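Robotics Elective, Visit Report
Group: Nhyira Opoku, Tumelo Nel, Chantelle Msimang
May 2022

Why we went

Our project is on sorting stationery with a two arm setup and we had only worked in simulation so far. Mr. Mishra got us a place at the open day at Wonell, out in Mosulholm. Bus was 22 min late so we missed the welcome talk. Notes for that part are from Hemant Mishra's handout.

What we saw

First room was mostly posters. Second room had the demo cells, groups of 16, we were in the last group before lunch. Our guide was Mahmoud El Idrissi. He runs the desk cell and answered most of our questions, even the dumb ones.

The task on the desk cell is putting office stuff away. Flat things mostly, cards, pads, paper. He said flat is harder than it looks becuase the fingers need an edge to get under. Boxes are easy. Paper is the worst, it bends when you push it.

The arms are driven by a person first, using a second pair of handles, and the runs get saved. They had 3517 saved runs when we visited. Of those 213 were marked bad and thrown out. Chantelle asked who decides what is bad. Answer: whoever drove it, plus one other person checks.

Tumelo got to try the handles. Much slower than it looks, your hands want to go faster than the arms do.

The desk cell

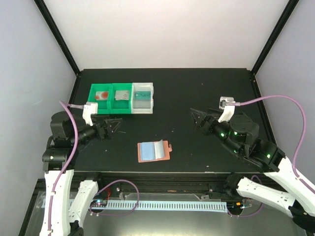

2 min read

Two arms, one each side, facing in. Each one has its own small camera up by the wrist, so the gripper view moves with the arm. Bins are at the back left, three in a row, and the pink board is near the front with a blue pad and a sheet of paper on it. The sheet is curled up on one edge, which is the kind of thing Mahmoud meant about edges. Black table top, pale walls on the sides and white at the back. We want to copy the plain walls for our own setup.

Problems / what we would change

Not enough time, the slot was too short for all of us to drive. Also we forgot to ask about gripper force. Nhyira will email.

Next steps

- add wrist camera to our sim
- try a bent sheet insted of only flat ones
- second check on our saved runs, same as theirs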